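Door-opening planner moves to open testing

Silteo has released a test version of Tilis, its planning software for mobile robots that have to get through ordinary doors. The package went up in March and can be downloaded by anyone who has signed the test agreement.

Tilis takes the position of a handle and the side the hinges are on, then works out where the base should stand and how the arm should move. Earlier builds planned the two separately, and the base often ended up parked in the path of the door. The new version solves for both at once and replans if the handle estimate shifts.

Development was led by Ryota Kobori and Reiko Uchida. Their team ran the planner in simulation on 187 door models, with 2,592 trials in all. Lever handles gave the fewest failed plans. Round knobs are supported but still switched off by default.

"Most of our bad runs came from the perception side," Kobori said. "If the handle is placed a few centimetres too far along the door, the planner does what it is told and misses."

Uchida said a fix for that is being tested now. It compares handle estimates from several viewpoints and drops those that disagree. Doors that close by themselves are not covered yet.

The download includes the simulated rooms, a log viewer and a short setup guide. Bug reports should go to Osamu Kawaguchi, with the log file attached. The next build is planned for the summer.

A wooden door with a metal lever handle, rendered in simulation, with a city view through the window beside it.
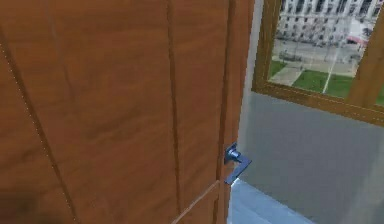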